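4/27/18

Reader calibration, second day. Present: me, Vira Fedoruk, in the afternoon also Lukian Moroz.

We continued with the TLD cards from the Clandico batch. Yesterday we annealed 13 cards and left them in the lead box overnight, so that today we can read the zero dose. Nine of them gave a normal background. The other four were too high, and the glow curve had a shoulder on the low temperature side. I think the cooling after the oven was too slow. Vira thinks the oven plate is not flat. We will anneal the same four again on the Kopecký plate and compare.

The nitrogen flow on the reader was lower than in the protocol, I don't know since when. I set it back and wrote the value on the sheet by the door. Please check it before each run, also if you read only one card.
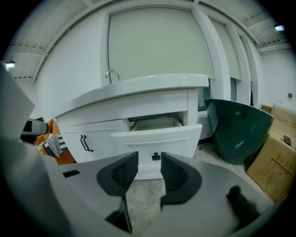

After lunch we did the reference light test. The drift over nearly 6 hours was small, and I did not correct for it. Lukian asked why we don't use the individual element factors from October. I looked in the old notebook and they were made with the old photomultiplier, so I prefer to make new ones. This means one more irradiation at Pukmont. I wrote to Ostap Symonenko to ask for beam time with the Cs-137 source, no answer yet.

One mistake from my side: the first two control cards were read with the neutron profile. Their results are crossed out in the table - do not use them for the fading study.

To do:
Anneal the four bad cards again.
Ask Arlo for the certificate of the ion chamber, the copy in the folder is missing the second page.
New heating profile, slower preheat, save it under a new name and don't overwrite the old one.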